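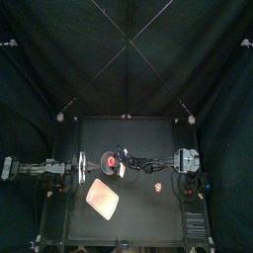

Minutes of the Extraordinary Shareholders' Meeting, Grarkoreck Inc.
Oct 27, 2019

1. Opening and quorum
The chair opened the meeting at 10:05 a.m. Holders of 80 percent of the voting shares were present or represented by proxy. Notice had been sent on time and the agenda was accepted as circulated.

2. Sale of the Govine unit
The finance director presented the offer from Batista for all shares in Govine. The price is $35 million in cash, payable at closing, with no earn-out. Govine's bank debt stays with the buyer. A shareholder asked whether other bids had come in. The chair said Coler had made an early approach but withdrew before seeing the accounts.

A second question concerned staff pensions. These transfer with the unit – the wording is in schedule 4 of the draft agreement.

Resolved: the sale was approved by show of hands. One shareholder abstained.

3. Use of proceeds
The board proposes to repay the term loan first and hold the balance until the annual results. No special dividend is planned. Noted, no vote taken.

4. Odd-lot buyback
Holders of fewer than 1000 shares may tender them at the average closing price for November. The registrar lists 1459 such accounts. Forms go out by mail.

Resolved: approved without objection.

5. Other business
Request for earlier release of meeting papers. The company secretary will report back.

The meeting closed at 11:20 a.m.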